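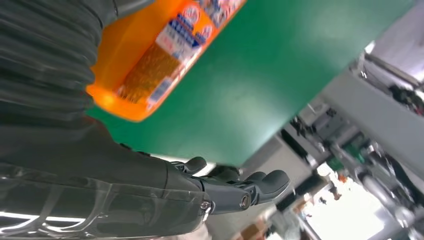 The orange bottle

Home Forums Finishing & Maintenance Search Log in

Thread: Dilution drift with wall dosing units

evverbeke
We changed from hand measuring to a wall doser in June. The product is a neutral floor cleaner and the label calls for 1:64. I titrated four fills on Monday and none of them matched. Weakest was 1:90, strongest was 1:51. Same tip, same operator, same bucket. Supply pressure at the tap reads 348 kPa with nothing else running. Is that spread normal for a venturi unit or do I have a bad one?

r_vrabec
What is the pressure with something else running? Static reading tells you very little. A venturi draws in proportion to flow, so if a dishwasher or a toilet fill valve opens on the same branch you lose suction and the mix goes lean. Put a gauge on a tee and watch it during a fill.

Gallardo_V
Check the foot valve before anything else. If it leaks back, the first part of every fill is plain water until the tube primes again. On a 4 liter bucket that alone would explain 1:90. It does not explain 1:51.

evverbeke
Gauge on a tee, two fills. Dropped to 237 kPa during the second one when the laundry side came on. Foot valve holds. I left the tube standing for 16 minutes and the level did not move.

r_vrabec
Then it is pressure. Fit a regulator upstream, set it a little under your worst case, and pick the metering tip again at that setting. The tip chart that comes with the unit is printed for one pressure and one viscosity.

mmoya
I disagree that a regulator is the first thing to buy. A venturi with a decent throat should hold ratio fairly flat over that range, because water flow and draw fall together. It only falls apart near the bottom of its working range. What is the minimum on the data plate?

r_vrabec
Fairly flat on paper. I have tested old Jorkero units that were nowhere near flat.

mmoya
Old ones with scale in the throat, I assume. Descale and retest.

evverbeke
Data plate says 170 kPa minimum. Unit is a Medora, second hand, no history. Water in Oltholm is hard.

mmoya
So you were inside the range the whole time. Pull the nozzle, soak it in citric acid overnight, rinse, repeat the same four fills at the same pressure. Change one thing at a time or you will not know what fixed it.

tcastillo
How are you titrating? With a neutral cleaner the drop kits are poor. I would use a refractometer with a curve made from your own concentrate and your own tap water, zeroed on the tap water. At 1:64 you are near the bottom of the scale on most handhelds, so take three readings per bucket and stir first.

evverbeke
Drop kit. Not stirred.

tcastillo
Then part of your spread is the test. Concentrate sits low in the bucket if the hose is above the water line.

Gallardo_V
Agree with Castillo. Alternative if you have no refractometer: weigh the concentrate container before and after ten fills. Gives an average only, but nothing to calibrate except the scale.

r_vrabec
An average will hide exactly the problem she is asking about.

evverbeke
Nozzle is in the acid. Refractometer on order from Benítez. I will post both sets, stirred, with pressure logged for each fill.

mmoya
Note the water temperature too.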